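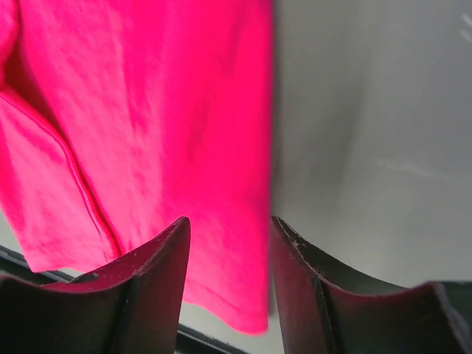 Welcome to the gallery of our clothes swap in Indau. My name is Orsolya Bárány, and together with Musa Edet I prepare the folding tables. This year we received 481 pieces, and each one must be folded before the doors open. The pink one was my favorite — a very strong pink, with no print and no logo, so the eye goes directly to the creases. I like to make one long side straight first and leave the small wrinkles for later.

Musa prefers to begin with the dark colors, and we discuss this every year.

If you want to bring clothes for the next swap in June, please wash them and put them in a closed bag. The limit is 10 pieces for each person. Write to Mercedes Londoño for the address.

Gallery updated October 10, 2023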